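OK, perception nerds, a thread on the thing that ate my December: getting our policy to handle crumpled clothes. I do the state estimation and tooling side for Tamihana, our laundry-handling stack. (1/10)

Short version of the problem: a rigid object has a pose. A shirt has whatever it feels like having that second. (2/10)

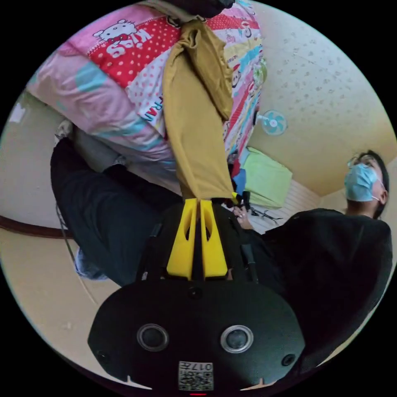

Our old tracker, Istus, fit a deformable mesh to everything the fingers touched. Lovely on a plain tabletop, hopeless in a bedroom. Look at that mustard fabric hanging in front of a patchwork of dots, stripes and Hello Kitty – the mesh kept grabbing texture from the bedding and calling it cloth. (3/10)

So I threw the mesh out. Now we segment first, keep a coarse outline, and let the policy work from that plus finger opening. Dumb, fast, runs every 40 ms. (4/10) 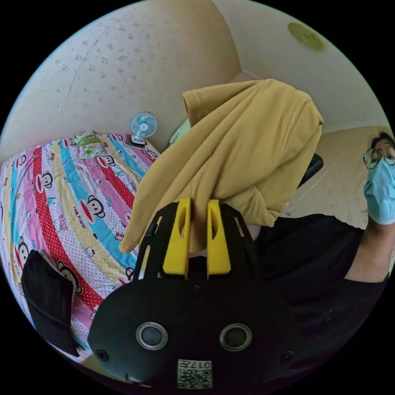
Mustard on the fingers, Paul Frank on the bed.

Next headache was the fisheye. We used to undistort before segmenting and it smeared everything near the rim. Training straight on the round view fixed most of it, and I got to delete 403 lines of warping code. Best afternoon of the month! (5/10)

Black on black is still rough. Two dark garments touching get merged into one blob and the planner picks a grasp point right on the seam between them. (6/10)
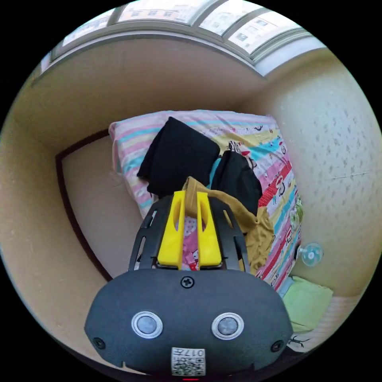 Black garments on the bedspread, mustard one by the fingers.

Tooling bit, for the three people who care: I wrote a little replay viewer called Demance. Scrub an episode, see the mask, the finger opening and the planner's top pick on one timeline. I went through roughly 200 episodes with it and found six where the timestamps had drifted. Those six had been poisoning every eval (argh). (7/10)

Heaps are where I'm stuck now. The outline is fine until one piece of cloth disappears under another, then the ID swaps and the planner thinks it has a brand new object. (8/10)
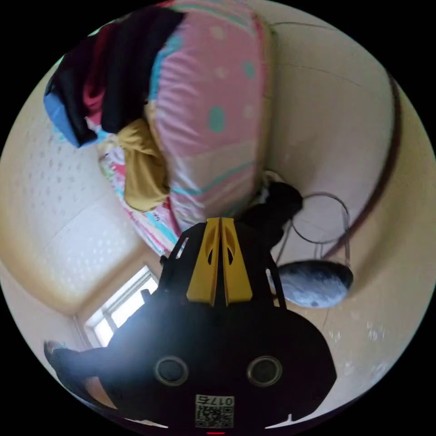 Flynn Hinds replied that I should stop tracking IDs through the pile altogether and just re-detect after each grasp. Annoyingly, I think he's right, and it's a smaller change than the memory module I'd half written. (9/10)

Trying it on the Mullbridge branch tonight. Viewer code goes up once I've cleaned out the swearing in the comments. (10/10)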